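Grokico opens its doors, and I got to fold the laundry

I finally made it to the Grokico open day in May, and I'm so glad I went! The Relow project had its demonstration going by mid-morning, all of it on clothes folding. You work a pair of hand-held grippers, one in each hand (harder than it sounds, my first shirt was a disaster), and the recordings go toward teaching a robot arm the same job. The team says it has 3067 folds saved so far, 394 of them pants.
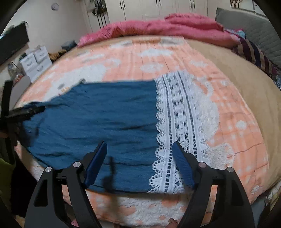
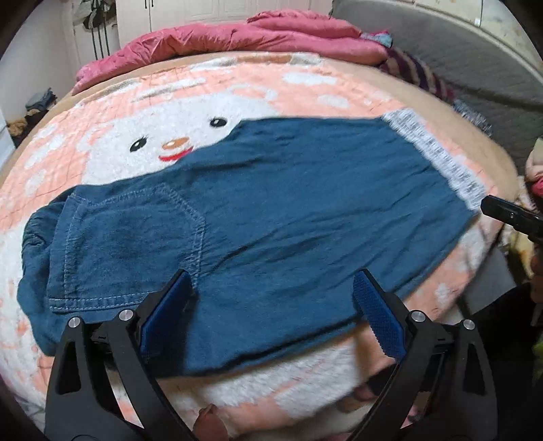 Hand-held grippers at work on blue clothes, laid across the bed.

I asked what gives them the most trouble and the answer was lace, then anything with a stretchy waist. Makes sense to me, I can't fold those either. The arm itself, which they call Bavby, was running in the next room and took its time over a dish towel, but the kids up front clapped anyway.

Around 640 people came through, and the line for a turn went halfway down Chornovol Street. The next open day is in the fall, doors at 10 a.m., free for everybody over seven.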